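Print | E-mail
Reading time: 4 min
21 shares | 2 comments

Sorting and classing, week 6 handout
Fri 10 April

Notes from the board, tidied a bit. Bring to seminar. Slides not going up, sorry, file got mangled.

1. What we mean by a class

Old view: a class is a list of conditions. Meet all of them, you're in. Triangle, even number, widow. Works great for those. Falls over on "furniture", "game", "soup".

Second view: classes have a middle and fuzzy sides. Robin is a very good bird, penguin a poor one. People answer faster for the good ones. Order of naming too: ask a room for fruits, apple comes early, olive hardly ever.

Third view: we carry round remembered cases and compare. No summary stored anywhere. Hard to tell apart from view two in a short test, see reading.

Levels. Chair sits between furniture (above) and kitchen chair (below). Most people say "chair" first. Experts drop a level: a birder says "wren", I say "bird".

2. Picking the feature

Same heap, many ways to split it. Color, size, age, use, who brought it in. None of them is THE right one, depends what you need to find later.

- Color: fast, visible across a room, tells you very little about use
- Size: good for shelves, bad for readers
- Subject: good for readers, slow, two sorters will disagree
- Date in: easy to keep up, awful to search

Small kids often go by color or by shape and swap halfway through. Adults do it as well, when tired. Wanda Pietrzak's sock drawer data, remember?
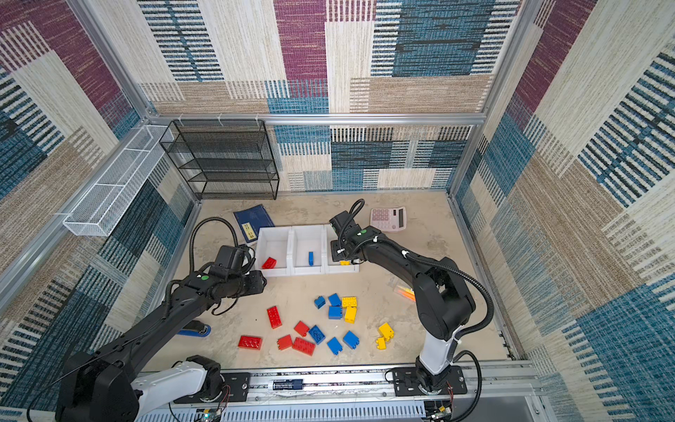
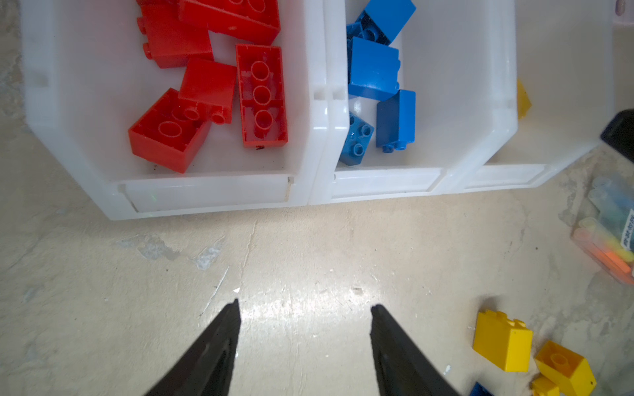
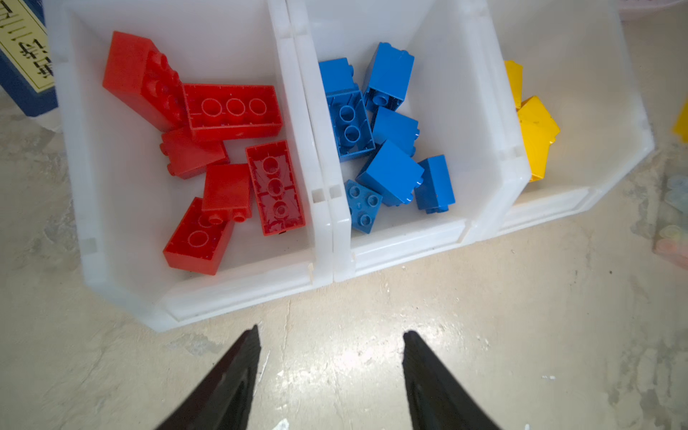

SINADGATE COLLEGE / DEPT OF LIBRARY AND RECORDS STUDIES

3. Case: the Cieślak letters

Family papers, came to the college in 1985. 2109 items. First sort by Wojciech Makowska, by sender. Made sense then, main users were relatives looking for relatives.

Second sort by Dorota Urbańczyk, by place. Uvberg got its own box, rest lumped under "other". Guess which box people ask for. Then guess which one has the interesting stuff in it.

Problem: the first order was not written down before teh second one started. Lost for good, apart from pencil marks on some envelopes. Point for the exam: an order is evidence too. Somebody kept bills with love letters for a reason, or for no reason, but you cant ask once they're split.

Rule of thumb: record the order you found, then sort. On paper if the catalog is down.

4. "Other"

Every scheme grows one. Fine while small. When it's the biggest class, scheme is wrong or the stuff has changed. Split it by looking at what is in there, don't guess from the desk.

Also watch for classes with one item. And classes named after the person who made them (Kalinowski's "Wojciech misc", still live, still growing).

5. For seminar

60 loose cards, pairs. Sort once without talking. Write your rule in one sentence. Swap rules with the next pair, NOT the cards, and see if they land in the same piles. Mostly they wont.

Shivam Pandey takes the second group, room as usual. Short write-up due in June with the others, one page, no cover sheet.

Reading: packet ch. 3, skip the bit on Sarico unless you're doing the maps option

Share | Print | E-mail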